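Brutitach Support Community > Sheet-fed scanners > Feeder and rollers
Ticket status: Solved
Subject: Error 717 and double feeds on older paper, clean rollers, new cable

Hello, and thank you in advance to whoever picks this up. I'll try to put everything in one place, as I know how tiresome it is to pull the details out of people one message at a time.

I'm scanning the back run of our neighborhood newsletter for the Hokness local history shelf. It comes to 2,000 sheets, nearly all of it typed or mimeographed, and some of it has been folded in half for longer than I've been married. The scanner is the Brutitach desktop model with the straight feeder, bought new last fall, and I run it through the Flotus capture software on a plain office laptop. For the first 500 sheets it was a joy. I would load a stack, go and pour my coffee, and come back to a tidy file.

Then in July it began pulling two sheets at once. It stops, the light goes orange, and Flotus shows error 717, "feed interrupted." I clear the path, close the lid, press the button, and it will run happily for a page or two before doing it all over again.

What I have tried so far:

Cleaned the rollers with the Engelhardt wipes that came in the starter kit. A good deal of gray came off, so I did it twice.
Swapped the USB cable and tried the other port on the laptop.
Fanned the paper, squared it up, and let it sit overnight under a big dictionary to flatten the folds.
Turned double-feed detection off in Flotus. The error stopped, but then I lost pages without any warning, so I turned it straight back on.
Fed a stack of fresh copy paper. No trouble at all. 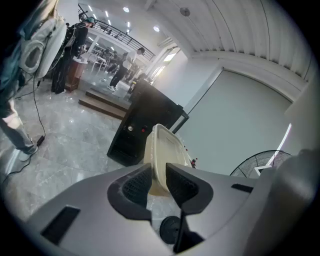 My own suspicion is the separation pad, the little piece under the feed roller that is supposed to hold back the second sheet. On mine the middle has gone quite smooth and shiny, while the two ends, where narrow paper never reaches, still have their pattern. If you want an idea of the sort of surface I mean, think of a fine black mesh texture. The ends of my pad are something like that, and the middle is more like the back of a spoon. Would that be enough to cause this, even with good paper going through fine?

Update, same evening: the support desk wrote back very kindly and asked me to try a smaller stack, 40 sheets at the most, and to set the paper type to "thin or aged" in Flotus. I had never noticed that menu. You'll find it under Source, then Advanced, then scroll down past the color settings. It slows the feed a little and waits a moment between sheets.

Results were better, I'm glad to say, but still not right. I got through three small stacks cleanly, and the fourth one jammed twice on the spring issues, the ones on that soft, fuzzy paper that leaves lint on your sleeves.
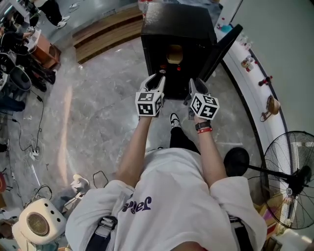 They also asked me to read the wear counter, and I had better write down how, as it took me a while to find. Hold the power button and the eject button together until the light blinks, then open Flotus and choose Device Health. Mine said the roller was fine and the pad was due for replacement. I must have clicked past that reminder at some point, so I can't blame anyone else for it.

The new pad arrived in a padded envelope and went in without tools. You squeeze the two tabs, lift the old one out toward you, and press the new one down until it clicks. Mine needed a second push on the left side. Please remember to reset the counter afterward, or Flotus will go on telling you the pad is worn.

Final update, 9:15 in the evening: the spring issues went through on the first try, soft paper and all, with detection left on and the aged paper setting still chosen. I've gone back and rescanned the stacks I ran with detection off, and found two missing pages that way, both from the same bake sale supplement.

I'm happy for this to be marked solved. I do have one small question left over: is it all right to store a spare pad in a warm upstairs closet, or should it be kept somewhere cooler?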